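Visit to the Imden Cultivation and Extraction Site

Members of the regional growers' association visited the Imden site on April 12, 2023, at the invitation of its operating company, Ivano. The visit was arranged so that licensed growers could see a full indoor cycle, from cutting to packaged flower, and ask questions of the staff at each stage.

Arrival and Sign-In

All visitors showed identification at the front gate and were issued a badge, a hairnet and shoe covers. State rules require an escort in every room where plants are kept, and the party was split into groups of 5 for that purpose. Phones were left in lockers until the end of the tour.

Flowering Rooms

The site runs four flowering rooms on a staggered schedule, with a harvest planned every second week. The room open to visitors held 400 plants of a house strain named Pringle, a short, dense plant with a sharp citrus smell. Staff explained that it was kept after a seed hunt begun in November, mainly for its even height under the lights. Several growers asked about mildew. The company lowers humidity in stages over the last weeks of flower and removes the lower leaves twice.

Ivano intends to offer Pringle cuttings to other license holders, subject to state approval. Prices were not discussed.

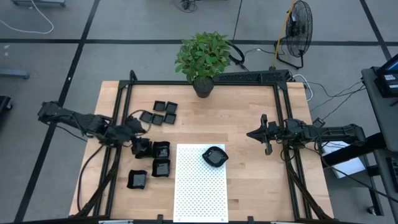 Drying, Trimming and Records

Drying takes place on hanging racks in a dark, cool room. Flower for the top shelf is trimmed by hand — machine trimming is used only for material going to extraction. Each batch carries a printed number from harvest onward. The group followed batch 3152 through the log, including its drying weights and its lab results, and found the entries easy to read.

Extraction

The rosin room was viewed through a window. The company presses its rosin without solvents and sells it under the Enance label. Members who wish to see the press in operation may apply for a separate appointment in writing.

The association thanks Ivano for its hospitality. Questions left open at the close of the visit, chiefly on water treatment and waste disposal, have been sent to the company, and its replies will be posted on the members' page.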